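4. How viewers read a promotional trailer

4.1 Waiting for a series to begin

We turn now to the part of the study that gave us the most pleasure to carry out, and which, we must admit, took a good deal longer than we had planned. The earlier sections dealt with how announcements for new animated series are timed and how the material is shared out between the official website, the broadcaster and the fan press. What we had not yet asked was what people do with a short character trailer once they have it in front of them. A trailer of this kind is a small thing. It introduces one member of the cast, lets us hear the voice, shows a gesture or two and closes on the title. And yet the people who took part in our study were able to talk about such clips at great length, often with real affection, and they seldom talked about them in the way the publicity departments seem to expect.

Our material comes from 124 viewing diaries kept by members of four university animation societies and one public library club. Each diary keeper was asked to watch the promotional clips for a single forthcoming series, in whatever order they liked and as many times as they liked, and to write down their thoughts in everyday language. The series was Brullolero, a gentle school comedy about a girl who joins the brass band at a hillside school called Hevik without being able to play anything at all. It suited our purposes very well, being adapted from a comic that had not been translated, so that nearly all of our diary keepers came to it fresh. The diaries were opened in August, when the first clip was released, and closed when the last entry reached us on Jan 3, 2022.

We read every diary twice. On the first reading we simply made notes in the margin, and on the second we sorted the passages under seven headings, which had been agreed between us after a long (and very enjoyable) afternoon of comparing notes. The headings were voice, drawing, setting, music, friendship, likeness to other series, and what we came to call promise, by which we mean any remark about what the finished programme would be like. Many passages fell under more than one heading, and where they did we allowed them to be counted under each.

4.2 The weight given to setting

We had supposed that most of the writing would be about voices. Casting news is, after all, what fills the headlines when a trailer comes out, and the clips themselves are built around a spoken introduction. Voices were certainly discussed, and warmly too, but the heading with the widest reach was setting. Of the diaries we collected, 79 contained at least one passage of several sentences about the place in which the characters were shown, and a fair number of these returned to the matter again in later entries.

What struck us was how closely people looked at rooms. The second Brullolero clip has a few seconds in the Hevik science block, where the heroine has gone to hide from band practice, and it drew far more comment than the outdoor views which the studio had plainly lavished its time upon. One diary keeper wrote that the room "felt like somewhere people had been busy a minute ago". Another liked that there were things left standing at the side of the bench, and said that it was the sort of bench one would be told off for leaning on. A third devoted nearly a page to the ceiling.

We think there is something in this which the literature on publicity has tended to pass over. A landscape in a trailer is there to be admired, and viewers do admire it, but it asks very little of them. A workroom of any kind asks to be filled in. Whose are these things, what are they for, and who will come back for them? The viewer has no story as yet, only a face and a voice, and so the small objects in the corner are put to work. Several of the diary keepers made up quite elaborate histories for props that, when the series was eventually broadcast, never appeared again.
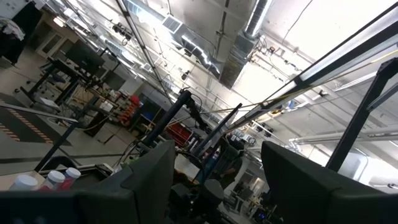

Figure 5. Small plastic bottles with white caps on a light grey tabletop in a laboratory or workshop space.

The same habit of mind can be seen in the way the diaries deal with slanted and crowded compositions. The director of the Brullolero clips is fond of placing the camera low, or tipping it over a little when a character is flustered, and we had wondered whether this would be found tiresome. On the whole it was not. Diary keepers tended to take the slant as belonging to the character, so that a tilted corridor was described as "her nerves" or "how it feels on the first day". Only a handful complained, and most of those complaints were about the third clip, in which the device is used in almost every shot and does begin to wear.

4.3 Friendship and the order of viewing

The clips were released one at a time, but we had no wish to force that order upon our diary keepers, and this turned out to matter more than we had foreseen. Those who began with the heroine's clip generally wrote about the other girls as people she was going to meet. Those who began elsewhere, most often with the clip for the tall and rather stern trombone player, wrote about the heroine as a newcomer who would upset a settled group. The clips were the same and so was the series, but the friendships imagined from them were quite different, and they stayed different. When we looked at the final entries, written long after everybody had seen everything, we could still make a good guess as to where each person had begun.

There is a practical lesson here for anyone who plans a campaign of this sort, though we offer it with some caution. Studios often release the main character first as a matter of course. For a series that rests on a group, it may be worth thinking about who opens the door. One of the library club's members put it very nicely when she wrote that she had "come in through the wrong girl and liked it better".

4.4 What is promised

Remarks under our last heading were the hardest to sort, and we disagreed over them more than over all the others. Some were plain predictions, such as that the band would lose its first competition or that the teacher would prove kinder than she looked. Others were closer to wishes. A good many expressed the hope that nothing very much would happen, and that the series would be content to let its characters walk home, practise badly and eat buns from the shop at the bottom of the hill. We found this rather touching, and it agrees with what Chu calls the quiet contract between a slow comedy and its audience, under which the viewer agrees to be patient and the programme agrees not to take advantage.

It should be said that our diary keepers were all keen viewers already, and that people who meet a trailer by chance, between other things, may well look at it quite differently. The Lakby pilot, in which the same clips were shown to visitors in a shopping arcade, gives some hint of this, and we take it up in the next section together with the written comments that were gathered there.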